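4.2 Exposure and the cloth mask

Most of our trouble with the wrist camera came down to light. I wrote the first version of the cloth segmenter on our bench at Losen, where everything is evenly lit and the fabric is never the darkest thing around. Then we started running it in lived-in rooms, and the auto exposure did what auto exposure does: it metered for the bright floor and let the garment go nearly black (I lost a whole Saturday to this before I looked at a histogram!). Figure 3 is typical of the frames we struggled with. The gripper and the dark cloth under it share almost the same values, and the only bit of garment with any real color is the dull red band low in the middle. Meanwhile the green stool over on the daylit side comes through beautifully, and the planner has no use for it at all.
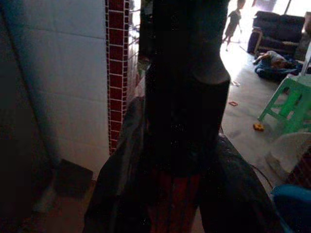 Figure 3. Wrist view with a dark garment against a daylit room. Gripper and cloth are close to the same brightness.

4.3 Masking the gripper first

So we quit asking the network to find that boundary on its own. We already know the joint angles, so we render the gripper outline from the arm model, subtract it, and only then segment what's left. Exposure gets metered inside a window below the fingertips, with the rest of the view ignored. Wanda Czerwiński wrote the renderer as a plugin for Tekon, our control stack, and it adds 2 ms per frame, which I can happily live with.

We hand-labeled 261 frames for testing and kept 1000 unlabeled ones for tuning the window. With both changes on, the mask was good enough to plan a grasp in 88 percent of the labeled set. The misses are mostly black cloth in deep shadow, and I don't have a fix for those yet.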